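Notebook – Puvero airframe, link-loss trials
March, second entry

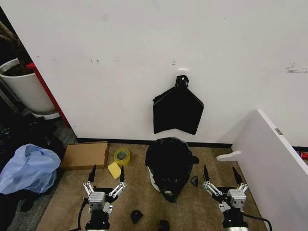

Reply from the Cikulon side came in at 09:40, unsigned as usual: the return-to-home timer should not be touched until we can show that the dropouts are in the radio and not in the flight controller. Fair point. They also want raw logs and not my summary table, so both go over this afternoon.

Position so far. The Puvero is on the same build as last month, with the Ganeto datalink in the forward bay and the antenna moved to the port boom. Ground checks normal. Battery pack 3 still shows one cell lower than the rest at rest, within limits, so it stays in use for bench work only.

Bench run, morning. Link held at short range with the attenuator stepped up until the controller declared loss. Log has 1547 heartbeat records, of which 94 are flagged late. No record is missing outright. The late ones come in clumps, mostly when the payload camera is writing to its card. With the camera unpowered I repeated the first part of the run and got no late flags at all, but that was a much shorter log and I would not lean on it.

Attenuator steps were 1 dB. Next time use 3 dB down to the knee and then 1 dB, as most of the morning went on the flat part of the curve.

Timer behaviour. Loss declared, hold entered, then return after 15 seconds as set. Repeated with the link restored during the hold: the aircraft goes back to its previous mode without asking the operator. This is what the manual says, but the Oral range office wants a positive action from the pilot before the mission resumes. Needs a parameter change or a line in the crew procedure. I prefer the procedure for now. The parameter also alters what happens on a low battery return and I have not tested that combination.

Wiring. The camera supply and the datalink supply share a return as far as the rear bulkhead. Drawing shows them separate. Either the drawing was never updated or the loom was altered when the boom went back on – cannot tell which from the build sheet. Have marked up the drawing to match the aircraft and left the loom alone until the logs have been looked at.

Ferrite fitted on the camera lead, two turns. Short run only, late flags down but still present. Not conclusive. A separate return is the proper test.

Firmware on the ground unit is one release behind the air unit. Release notes list nothing on heartbeat timing. Will not update either end in the middle of this.

To do:
Send logs and marked-up drawing to Cikulon.
Make up a separate return for the camera, same gauge as existing.
Repeat the full bench run with camera on, new return, no ferrite.
Draft wording for the resume step and send to Oral.
Find the torque figure for the boom clamp. Page 209 of the build manual gives one value and the label on the clamp gives another.

No flying until the third item is done.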